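Keeping a drinks shelf full: a student project report on pusher racks

Posted 6 January 2025 by the Okthorpe project group

1. Background

The student shop at Okthorpe sells cold drinks from one upright fridge and one open shelf. Both are filled by whoever is on shift. When our group started in September, cans stood straight on the shelf and customers took the front one, so the row moved further back during the day. By the afternoon the shelf looked half empty even when there was stock on it, and new cans were often put in front of old ones.

Our task was to try out shelf dividers with pushers and to suggest a simple way of refilling them. We had a budget of 50 pounds and one term.

2. Materials

We bought a divider rack from Buschmann, a shop fittings supplier. A divider rack keeps each kind of drink in its own lane, and the pusher at the back of a lane moves the cans up when the front one is taken. The baskets came from the shop's own store cupboard. They hold cans upright if they are not filled too loosely, and they can be carried with one hand on each side.

We also looked at gravity racks, where the shelf slopes and the cans roll forward lying down. We left these out because the shop wants the front of each can to be seen.

3. Setting up the work table

We worked at a table first so that the shop could stay open. The rack went on the left and a basket on the right, which gave a short, straight path from one to the other. The rack has clear side walls between its lanes, and with the lanes empty the white paddles stand up at the front end.
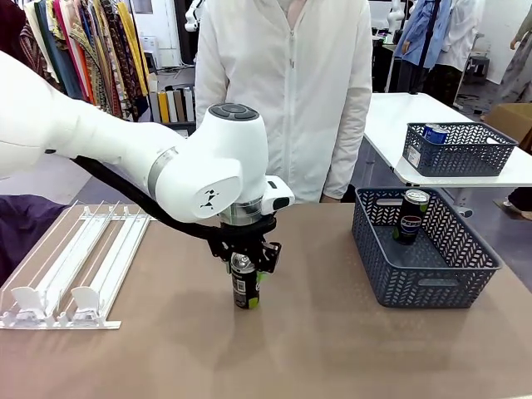 4. Filling the lanes

Loading a lane takes two movements. The pusher has to be held back while the first can goes in, and after that each can is pressed against the one before it. Cans that lean will jam against the divider, and the whole lane then has to be taken out and done again.

We kept one kind of drink to a lane. Mixed lanes filled just as fast, but customers reached over the front can to get at the one behind and knocked others down.

Old stock was a problem we had not planned for. A pusher lane is loaded from the front, so new cans end up in front of old ones unless the lane is emptied first. We now empty the lane into a basket, load the new cans, and put the old ones in last.

5. Results

We filled and emptied the rack 74 times over the term and handled 484 cans. Jams happened in 13 of the fills, mostly in the first two weeks. Slim cans were the worst, as the lane was too wide for them and they turned sideways.

Staff liked the tidy front row. They were less keen on emptying lanes at busy times, and we agree that it should be done before opening.

6. Further work

Narrower lanes for slim cans should be tested next. The Karby shelf system has dividers that can be moved, but it was over our budget.

Related reports
Labelling shelves in a small shop
Basket sizes for hand-carried stock
The Hasurdale store cupboard: a new layout

Contact the project group | Copyright Okthorpe student projects | Back to top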